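Workshop tips: when the arm drops things

Posted 15 March 2025 by Janaka Herath

I run a small arm in simulation before I let it do anything on the bench. Most of what I know about faults came out of those runs, and out of one bad afternoon last August when the real arm closed on a glass and I had to sweep the shop floor. These are the tips I keep taped inside the cabinet door.

1. Put the breakable thing in the model

It is tempting to practice with blocks. I did that for a long time, and the real job still went wrong when a stem glass stood near the part I wanted picked up. Now the glass goes on the table in the model along with the marker and the pen cup, and the arm has to start from above and off to the side.

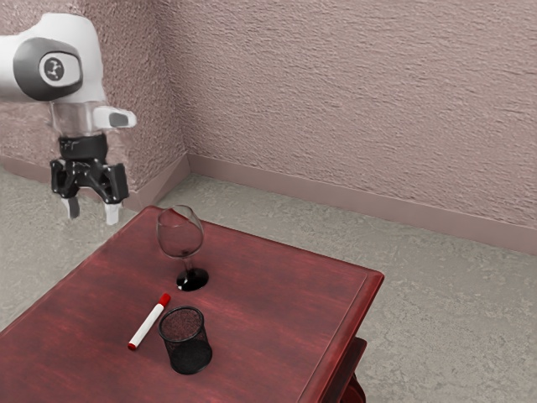
2. Check the open width before every run

My fault was a saved setting. The job file from Flula had the fingers opening only partway, left over from an earlier job with thin rods. The arm came down, one fingertip landed on the marker instead of beside it, and the marker shot across the table. Set the open width at the top of the file and read it back out loud if you have to. I use Clumen for the log, and it now prints the width as the first line.

3. Look from the wrist as well as from the room

A view from the room tells you whether the arm is going to the right part of the table. It is poor at telling you whether the fingers are centered. For that I stop the arm just short of closing and look down from the wrist.

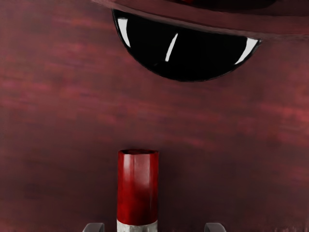 If the gap on one side is a lot bigger than the other, the closing finger will push the part before it grips it. A round part will then roll, and it rolls toward whatever is next to it. Shift the hand over, look again, and only then close. I skipped this on the run that broke the glass - the marker was pushed, the hand followed it, and the arm did what it was told.

4. Slow down near the table

I cap the last stretch at a crawl. Out of 2,831 logged runs, almost 200 ended in a bad grip, and most of those were at full speed. The worst file took 7 tries to fix.

5. Keep the stop button in your hand

Not on the shelf. The button on my Liao controller has a long cord, so there is no excuse. Keep other people behind you and never reach in to straighten a part while the power is on. If something breaks, cut the power first and wait for the arm to settle, then get the broom.

6. Save the bad runs

I used to delete them. Now they go in a folder called Ura, and I play two of them back before I change any setting on the gripper.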